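Skotden Exterior Door Survey -- data card

Version 3, released October

Summary

Skotden is a table of exterior doors in single-family homes. Each row is one door, with its size, core material, threshold type, hinge side and the condition of its weatherstripping. The table holds 211 doors from 84 houses in Plustanby and Tilberg. Garage doors and storm doors are left out. Patio doors are included only if they swing; sliders use a different gasket and need their own form.

Files

doors.csv -- one row per door
houses.csv -- one row per house, joined on house_id
codes.txt -- short codes for core, sill and finish

Fields in doors.csv

door_id: integer, unique
house_id: integer
width_in, height_in: slab size in inches, to the nearest eighth
core: wood, steel, fiberglass or unknown
sill: fixed, adjustable or none
gap_bottom: widest gap under the closed door, in sixteenths of an inch
strip_cond: 0 (missing) to 4 (as new)
faces: compass direction, eight points
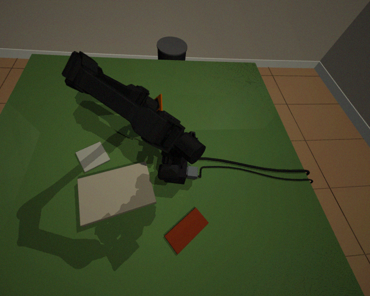

Building Envelope Group, Tilberg Technical College

Collection

Doors were measured with a steel tape and a set of feeler gauges. The gap was read at the hinge side, the middle and the latch side, and the largest reading was kept. Houses built before the Bălan code change have sill heights taken from the subfloor; later houses use the finished floor. The column sill_ref says which.

Double doors are entered as two rows with the same pair_id. The inactive leaf often has no latch reading, and that cell is left blank. Blank does not mean zero.

Known problems

Core is unknown for 21 doors. Most of these are painted slabs with no label on the hinge edge.

In version 2, hinge side was recorded from inside the house for Plustanby and from outside for Tilberg. Both now use the outside view. Files made from version 2 should be rebuilt.

Nine houses have two front doors under separate street numbers. They share one house_id.

strip_cond was scored by eye. Scores of 2 and 3 are hard to tell apart on foam strips -- merge them if your model allows it.

Not suitable for

Estimating air leakage in a whole house. No blower door tests were run.

Contact

Bok-nam Kong maintains the table. Send corrections with the door_id and the old and new values.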